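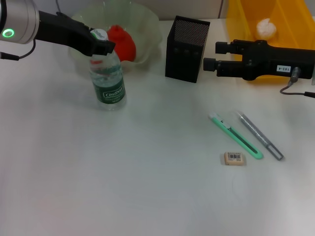 Left gripper on the bottle cap, right one over by the pen holder. Both box cutters are on the table too.

Are there actual rules for what can be on the table with a two-arm setup?

Posted by Rasa Kalniņš, 29th October

Hi all! I run a tabletop manipulation station in a shared lab (two arms, parallel grippers, everyday objects on a white table) and I've been asked to write up our house rules before we let more people operate it. I'm fine with the big stuff like e-stops and speed limits, but I keep getting stuck on the objects themselves.

My photo is a pretty typical layout. There's a water bottle with some water in it, a green bowl with a soft red thing inside, a mesh pen holder, an eraser, a yellow bin, and then the two cutters lying next to each other on the right side. The bottle bothers one of my coworkers and the cutters bother me. She says the arms are slow and small, so who cares about a box cutter. I say a gripper can squeeze a slider just as well as I can, and then it's waving a blade around at the height of my hands.

So do any of you have written rules for this? Is there a standard I should be pointing at? And what do you do about liquids? I'd also love to hear how you handle cables, our gripper cables hang in a loop underneath and I've never been totally happy with that.

Dzintra Toom

Oh I have opinions on this one! I wrote the rules for our station at Trellberg last January and we've changed them twice already, so take what's useful.

On standards, start with ISO 10218 and its technical spec on collaborative robots, ISO/TS 15066. They won't hand you a list of approved table objects, but they do push you to assess the whole application, and that means the gripper and whatever it's holding along with the arm. That's your answer to your coworker, by the way. A small slow arm with a blade in its fingers is a different risk from the same arm holding an eraser. And if you're in the US, check what your own safety office wants before you copy anybody's sheet, including mine.

For cutters, ours is simple. The blade comes out completely before the knife goes anywhere near the table. Retracted doesn't count. Somebody opens the body, takes out the blade, puts a dot of paint on the handle, and only dotted knives go in the object box. I can't tell from your photo if yours are empty, and a new operator couldn't either – which is kind of the whole case for the paint. Our spare blades live in a locked drawer in another room.

Bottles: cap tight, checked by hand before every session, and no lifting over a power strip or a connector. We switched to putting dry rice in ours for most tasks and only use water if the task really needs it to slosh. One thing I'd look at is lifting by the cap. If the cap isn't all the way on you'll find out in the worst way, so we make people grip the body for anything that leaves the table.

Cables, I'd run both arms through their full reach at slow speed and watch the loops. You want enough slack that nothing pulls tight and not so much that it can snag on your pen holder. Velcro ties are fine, just redo the reach check every time you move one.

Oh, and hands. Nobody reaches in to fix an object while the arms are live. Pause, wait for the indicator you've agreed on, then reach. Write down which color means what on your own arms and tape it to the wall, because people guess.

Sipho Le Roux

just don't use knives?? we have a Fliltevon set of foam tools and they work ok for most stuff. the grip is a bit different but you get used to it

Ilze Lepik

Dzintra covered most of it so I'll just add the paperwork side. Keep an object log. Every item gets a line with who approved it, any change made to it (blade removed, cap glued, whatever) and when it was last looked at. Ours has 72 lines now, and I go through it every 5 weeks with a cup of coffee and throw out anything cracked.

Also make your rules fit on one page. Our first version was long and very thorough and people signed it without reading past the top. The short one gets read – or at least I get questions about it now, so I assume so.

I slightly disagree on the rice. It weighs differently from water and it moves differently too, so if your results depend on that, stick with water and put a tray under it.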